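Fixing a Skipping Ballpoint

I love a good ballpoint, and most of the "dead" ones in my drawer come back with 2 minutes of attention!

Start by scribbling loose circles on scrap paper (the back of an envelope is perfect). Still nothing? Pull the refill and look at the ink. If there's plenty left, roll the tip in a warm, damp paper towel, wipe it, and scribble again. 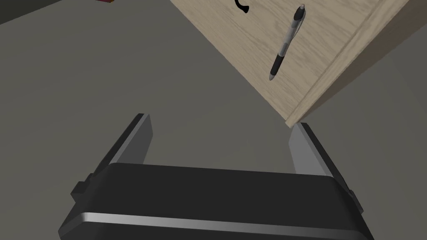
Once it's writing, keep going for a few lines until the color evens out. Then cap it or click it shut, and store it tip down overnight.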